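Speaker notes: Eating with the Season in a Cold Town
Tostberg Public Library, May 18, 2018

Slide 1. Opening
Thank them for coming. Mention that the handout is by the door and the storage chart is on the back of it.
Ask who bought fruit this week. Ask who threw some out.

Slide 2. Why winter is the hard part
In summer the Rinaldi farm stand does the thinking for us. By December it's closed and we're all at the same supermarket.
Local then means apples, squash, cabbage, roots. Citrus is shipped in, but winter is its season, so quality is good and the price drops. Don't skip this. People tend to feel guilty about oranges.

Slide 3. Fruit on the table
Fruit that sits out gets eaten. Fruit in the drawer gets forgotten. Put a plate where people sit down, and mix sizes. A pomelo is something to share after dinner, a mandarin is one person's snack.
Tomatoes can sit out too. An apple that has started to wrinkle is fine for sauce.

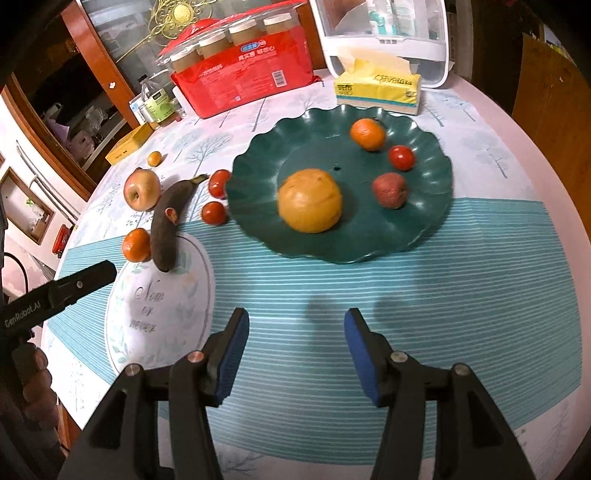
Slide 4. Storage
Apples: cold and a little damp, away from the potatoes.
Pomelos: thick peel, so they keep well on the counter. Once peeled, cover and refrigerate, eat within 2 days.
Mandarins: counter for a few days, then the fridge.
Pause here. Somebody will ask about bananas. Keep them apart from the rest.

Slide 5. Buying less, more often
My own list for one winter week came to 17 items and we finished 5 of the vegetables. Read the list out loud, it gets a laugh.
Suggest a shorter list and a second trip. The Nirkell bus stops outside the Brollent market, for anyone without a car.

Slide 6. Questions
Repeat each question so the back row hears it. Leave the storage chart on the screen.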